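最終更新日：2022年6月29日

卓球仲間に「ロボットの月額レンタルってどうなの」と聞かれて、つい熱く語ってしまったので、そのままの勢いで書いておきます。Promelbyの双腕ロボットを貸し出すVerkentというプランの話です。私は小さな卓球教室の事務をやっていて、備品の片づけだけでも任せられないかと、9月から始まる新年度プランの説明を受けてきました。

先に結論を言うと、私はこのサービス、かなり好きです。ただし今の売り方には文句があります。

まず好きなところ。パンフレットが「人の代わりに何でもやります」と言わないんですよ。扱える品物の一覧がちゃんとあって、登録済みが103品目。載っていない物は追加の教え込みが必要で、1品目につきお手本の動作を200回ぶん用意してください、と書いてある。200回！ うちの教室の人手を考えると気が遠くなりますが、小さい字で隠さずに表紙の裏に堂々と書いてあるのは気持ちがいい。前に検討したFakirの片腕タイプは、そのへんを聞いても「AIが学習しますので」としか返ってこなくて、帰り道にずっともやもやしていました。

それから腕が二本あること。ラケットケースみたいな布物は、固い箱と違って押せばへこむし、つまめば寄れる。片方で押さえて片方で動かすという、私たちが何も考えずにやっていることを、機械にもやらせてみようという発想が素直でいいなと思うんです。 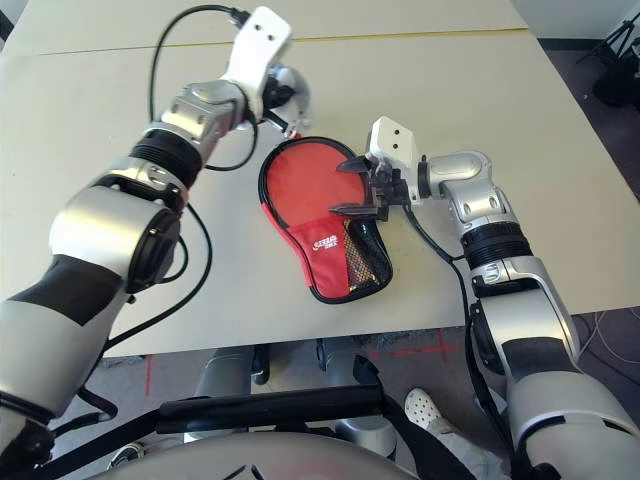
布製のケースのような柔らかい物も、標準プランの対象に入りますか？

対象に入ります。ただし登録済み品目にない形や素材は追加の教え込みになり、その費用は月額に含まれません。

で、文句のほうです。この「含まれません」が効いてくるんですよね。教室や公民館みたいなところにあるのは、だいたい一覧に載っていない物です。古いネットの支柱とか、誰が縫ったのかわからない巾着袋とか。月額だけ見て「お、いけるかも」と思った人が、見積もりの2枚目で固まる。私も固まりました。追加ぶんを最初から10品目くらい込みにした教室向けプランを作ってくれたら、多少高くても契約する人はいると思うんだけどなあ。

もうひとつ、お試し期間が30分の見学だけというのも短い。Brarnumsideの体育館で使われているという話も聞いたのですが、よその体育館での評判と、うちの狭い用具室で使えるかどうかは別の話です。せめて一週間、自分たちの机と自分たちの道具で触らせてほしい。うまくいかないところも含めて見られたら、むしろ安心して払えます。

「人がやったほうが早いでしょ」という意見もよく言われます。今はそうだと思います。私だってケースを棚に戻すくらい数秒でできる。でも練習が終わったあとの2000円ぶんの残業代と、腰の痛みと、早く帰りたい気持ちを全部足して考えると、ゆっくりでも黙々と片づけてくれる相手には十分価値があるんじゃないでしょうか。速さの比較表ばかり載せるのは、売る側ももったいないことをしています。

うちは今回は見送りました。でも教室向けのプランが出たら、たぶん真っ先に電話します。

コメント（3件）

らばー貼り直し中：
見積もりの2枚目、うちも同じところで止まりました。込みの品目数は交渉できるのか気になります。

ピン球：
一週間お試しに賛成です。用具室の通路幅も先に教えてほしい。

夜練組：
残業代のところ、身にしみます。うちは全部サービス残業なので比較にすらならないですが（笑）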